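Cokano Canvas Market Tote, Natural

Home > Kitchen & Pantry > Shopping Bags > Drelov Market Range

Item no. 247
Stock updated October 20, 2023
In stock at Stadorton and Crichton

The Cokano is a plain canvas tote for groceries. It has an open top, two carrying handles and enough body to stay up on a counter while you load it. There is no zipper and only a lining panel on one inner wall, so crumbs and onion skins shake straight out. Fold it flat and it goes in a drawer or under a car seat.

We sell it with the Drelov baskets because most people sort their produce in a basket first and bag it after. The baskets are priced separately and come in several colors.

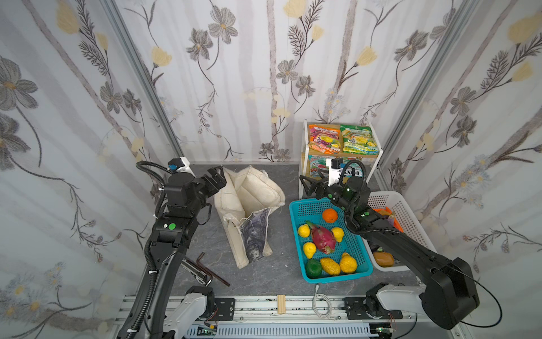
Tote and two baskets on a dark marbled top.

Packing

Put heavy or long vegetables in first. Eggplants and squash can lie along the bottom, with round fruit filling the gaps. Boxes and packets do best on end against one side — they keep their shape and you can find them again. Soft fruit, bread and eggs go on top or in a second bag.

The handles are cotton webbing. They pick up marks with use, and a loose thread can show up where the strap bends. Snip it close with scissors and don't pull it.

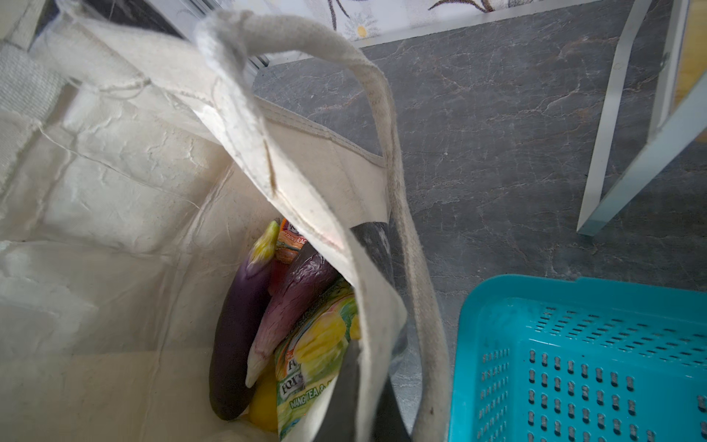
Can I wash this bag in the machine?
Wash it cold with similar colors and hang it to dry. Canvas shrinks in a hot dryer. For small marks on the handles, use a damp cloth and a little dish soap.

Details

Fabric: cotton canvas, off-white
Handles: 2, cotton webbing, same color as the bag
Closure: none
Lining: dark gray panel on one inner wall
Sold: singly or in packs of 6
Carton for store orders: 200 bags

Color varies a little from one batch to the next. If you need matching bags, order them together. Creases from shipping relax after the first few uses, or press them out with a warm iron.

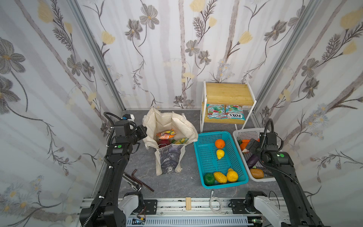 Canvas tote with turquoise mesh basket, white basket and two-tier shelf.

Ordering

Single bags and packs ship from Stadorton. Carton orders ship from Crichton and may take longer in June, when we count stock. Unused bags can be returned with the tag on — washed bags can't. The shelf is not part of the Drelov range.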